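Drurkeo, part 6: jacket on a hanger

Monday, December 4, 2023 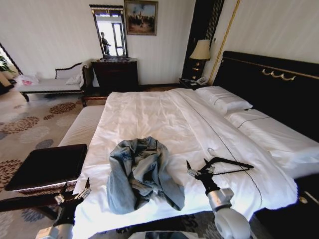

Right gripper has the hanger, left one is open. The denim jacket is the job.

I spent most of November on one task, getting a denim jacket onto a clothes hanger with two arms. I thought it would take a weekend. It is still not what I would call working, but it is a lot further along than it was in part 5, so I am writing it down before I forget what I changed.

For anyone new, Drurkeo is my two-arm build. I put it together at Mikard, the shared workshop where I rent a bench, and it has cost me $2,448 in parts so far. The arms came used and I have been through every joint on both of them. The controller is an Altau board. I keep the parts list in part 2 and I update it there, so please look at that one and not at old comments.

The grippers

The right gripper is the plain one, black with two fingers, and its only job for now is to hold the hanger. I had trouble with the hanger rotating in the fingers. If it is gripped near the middle it hangs at whatever angle it likes, and then when the arm moves it swings. I tried foam on the fingers first and the foam tore. What I use now is a strip of bicycle inner tube glued to the inside faces, with a higher closing force. It still slips if the hook bumps something.

The left gripper does the cloth. It has the silver fingertips, which are thinner and reach under a fold better than the old ones did. I went through three shapes before I settled on these. The first pair was too wide and pushed the sleeve away. The second was fine on cotton and useless on denim. Denim is stiff where it is doubled and soft everywhere else, and a tip that gets under the collar will often stop dead at the seam.

If I were starting over I would buy one more gripper the same as the left and stop pretending the right arm will never need to touch cloth.

The bed

At the workshop I practiced on a bench covered with a moving blanket. That was a mistake. The bench does not give at all, so I had the approach height set very close and it was fine every time. On a mattress the fingers push down, the duvet comes up around them, and the gripper closes on duvet and jacket together. Lifting then drags the bedding along.

The fix was boring. I raised the approach height, slowed the last part of the move, and added a check on the motor current after the fingers close. If the load during the lift is higher than it should be for a jacket, the arm opens, backs off, and tries from a different spot. That one check got rid of most of the bad grabs.

White bedding also caused trouble with exposure. The light blue jacket is faded enough that parts of it washed out, and the software would decide that the jacket ended halfway down a sleeve. I locked the exposure lower and turned off auto white balance. The black hanger is easy to find against white, so at least that part took no work.

Starting from a heap

All my early runs started with the jacket laid out flat, collar toward the hanger. I was getting good results and feeling pleased with myself, and then I dropped the jacket on the bed in a heap and the whole thing fell apart. There was no collar to find. So the task is now two tasks. First the left arm picks and drags until the jacket is open enough to see the collar. After that it goes for the shoulder and the right arm brings the hanger in.

I logged 377 runs last month, nearly all of them starting from a heap. The opening step is where most of the failures are. Sometimes it picks up the jacket by a cuff, shakes it, puts it down and has a different heap. I have put in a limit of eight tries, and after that it parks both arms and beeps. The beep is an Ansari buzzer I had in a drawer and it is much too loud.

Things that broke

One cable on the left arm, at the wrist, from rubbing. I rerouted it with more slack and a zip tie, and I check it before each session now. Also one power connector that I had crimped badly.

The control script got to 1,811 lines in a single file, and at that point I could not find anything in it either. I split it up over two evenings. I broke the parking routine while doing that and the right arm went home by way of the mattress — slowly, luckily. No damage, but I now test parking before anything else.

Next

I want both arms on the jacket at the same time during the opening step. That means the right arm has to set the hanger down first and find it again later, and it has never done that. I will probably start with the hanger always placed in the same spot, hook facing the same way, and cheat for a while.

The second shoulder is the other open item. The first one goes on fairly well once the collar is found. For the second, the hanger has to tilt while the left arm pulls the cloth over the end, and my timing between the arms is not good enough yet. I have a rewrite of the motion code half done.

People asked for the fingertip files. They need cleaning up and the screw holes are off by a little on one side, so I will post them with part 7.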